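The Matter of the Kitchen at Brastham

Plutuvbridge Office of Domestic Machinery
Report of the Examining Officer, File 197

Purpose

1. The Office was asked to determine why a domestic arm of the Goltum type, installed in a rented flat at Brastham, did not stop when instructed to stop. The Office was also asked whether the arm should be returned to service. The second question was put by the tenant.

2. The arm was fixed to the kitchen wall on the left side of the sink. It had been supplied to put away small utensils after washing. The tenant lived alone and had limited use of both hands.

The event

3. On the evening in question the tenant washed the supper dishes, placed a handful of chopsticks on a folded cloth and gave the spoken instruction to tidy. The arm put the chopsticks into their holder without difficulty. It then took one out, laid it on the cloth, and put it back.

4. The tenant said "stop". The arm opened its jaws, as it is designed to do, and held still for a short period. It then took out a second chopstick and laid it on the cloth.

5. The tenant said "stop" again. The arm's own record shows that the instruction was received, understood and obeyed on each occasion it was given. The record also shows that the work continued for 47 minutes.

6. There is a red button on the base of the arm. The tenant could not reach it without passing an elbow under the moving part, and quite properly did not try. The tenant sat down at the kitchen table and waited. At length the building's power was interrupted by an unrelated fault in the street, and the arm came to rest with a chopstick in its jaws.

7. One chopstick was broken. The tenant was not hurt.

Inspection of the arm

8. The arm was brought to the bench at Plutuvbridge and stripped. The joints were sound. The wiring was sound. The jaws opened and closed 122 times under test with no loss of grip. The microphone heard the word "stop" in a quiet room, in a noisy room, and when spoken by an officer with a head cold.

9. The supplier, Grube, suggested that the tenant may have said something else. The Office has listened to the recording. The tenant said "stop". Towards the end the tenant said "please stop", and then, for a time, talked to the arm about other things.

10. As no fault could be found in the machine, the Office turned to the question of how it had been taught.

How the arm was taught

11. The Goltum arm is not given written rules for each task. People perform the task in ordinary kitchens, using hand-held jaws in place of their fingers, and the arm is trained on the recordings. Grube gave the Office access to the full set for this task, numbering 2067 recordings, and to the kitchens in which the work was done.

12. The Examining Officer attended one such kitchen in May. The counter had been laid with a pink towel printed with a cartoon fish. The holder was of cream-coloured plastic in the shape of a little house.

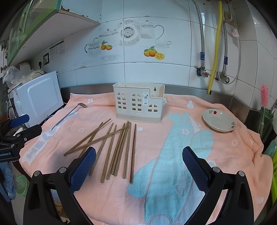 Plate 1. Teaching kitchen. Jaws open, holder empty.

13. The Officer was offered tea and a stool, and remained for the whole of the session. The work was carried out with care. The demonstrator took up each chopstick, carried it to the holder, let go, and drew back. When the holder was full the demonstrator emptied it onto the towel again and began afresh.

14. The Officer asked why the emptying had been recorded. The demonstrator replied that the recorder was left running between rounds, as it saved a good deal of time, and that the emptying was supposed to be trimmed off afterwards by another department.

15. The Officer wrote to the other department. The other department replied that it had understood the trimming to be done in the kitchen.

16. It had not been done anywhere. The arm at Brastham had therefore been taught, with great patience and by a large number of people, that a full holder was to be emptied, and that an empty one was to be filled.

The pause

17. This accounted for the arm's behaviour after the first round. It did not account for the failure to stop. The Officer returned to the recordings and watched them in order, over a period which exceeded the allowance for this file.

18. It was in the second week that the Officer began to notice the pause. Before starting a round, nearly every demonstrator did the same thing. They opened the jaws wide, held them above the towel, and waited. Some were checking the placement of the sticks. Some, when asked, said they were only taking a breath. Nothing in the teaching manual called for it and no one had ever remarked on it.

19. The stop instruction, it will be recalled, causes the arm to open its jaws and hold still.

20. From the arm's side of the matter, then, the position was as follows. It was told to stop. It opened its jaws and held still. It found itself with open jaws, above a cloth, holding still, and on every occasion in its experience this had been the moment before the work began.

21. The Officer put this to Grube in writing. Grube asked for a demonstration. A second arm was set up on the bench with a towel, a holder and a set of chopsticks, and representatives of the company were invited to tell it to stop. They did so by turns until the lunch hour.

22. A further visit was made to the teaching kitchen to see whether the pause could be trained out of the demonstrators themselves. They were asked to go directly from one stick to the next. They agreed readily, and for a short time they managed it. The pause then came back. One demonstrator apologised for it and said it was very hard to begin a thing without first being about to begin.
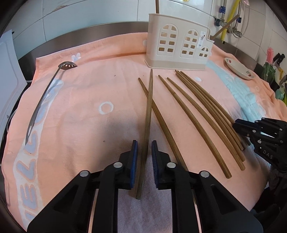
The tenant's evidence

23. The tenant was interviewed at Brastham on two occasions. The tenant's account agreed with the arm's record in every particular and was, in places, the more exact of the two.

24. Asked whether the event had been frightening, the tenant said that it had been at first. The tenant had supposed that the arm was broken, or angry. After a while it had become clear that the arm was neither. It was doing its work very nicely. It simply did not know that it was finished.

25. Asked what had been said to the arm in the later part of the evening, the tenant preferred not to answer. The Office holds the recording and does not consider the content relevant to the cause. It is not reproduced here. It concerned, in the main, the tenant's former employment, and the difficulty of the first months after leaving it.

26. The tenant asked what would happen to the arm. The Officer explained that it was evidence. The tenant asked whether evidence was kept in the dark. The Officer undertook to find out. It is kept on a shelf beside a window, and the tenant has been informed of this by letter.

Findings

27. The Office finds that the arm obeyed every instruction given to it.

28. The Office finds that the recordings used to teach the arm included work that should have been removed, and that each of two departments believed the other to be removing it.

29. The Office finds that the posture chosen for stopping was the same as the posture used for starting, and that this should have been discovered before an arm was placed in the home of a person who could not reach the button.

Directions

30. Grube is to alter the stop instruction in all arms of the Goltum type so that power to the joints is cut. An open jaw is not to be accepted as proof that a machine has stopped.

31. The red button is to be moved to a place that can be reached from a chair, outside the swing of the arm.

32. All recordings for utensil tasks are to be trimmed by a named department, and the name is to be sent to this Office.

33. The demonstrators are not to be corrected for pausing. Their recordings are to include, from now on, the end of the work: the jaws lowered, the tool set down on the counter, and the recorder left running until there is nothing further to see.

34. The company has asked how long this last portion should be. The Office has no firm view. The Officer's own practice at the bench, when the new recordings were tried, was to let the arm watch for the length of a cup of tea.

Return of the arm

35. The tenant's request was considered separately. The arm was retaught, the button was moved, and the stop instruction was tested in the flat by the tenant, seated, with the Officer present. The arm put away the chopsticks, including the new one bought to replace the broken one. It lowered its jaws to the counter.

36. The tenant waited for some time and then said "thank you". The arm is not equipped to respond to this and did not do so.

37. The arm is returned to service. The file remains open for one year, during which the Officer will attend at Brastham once each month to inspect the button. The tenant has been told that the visits are not compulsory, and has asked what kind of biscuits the Office prefers.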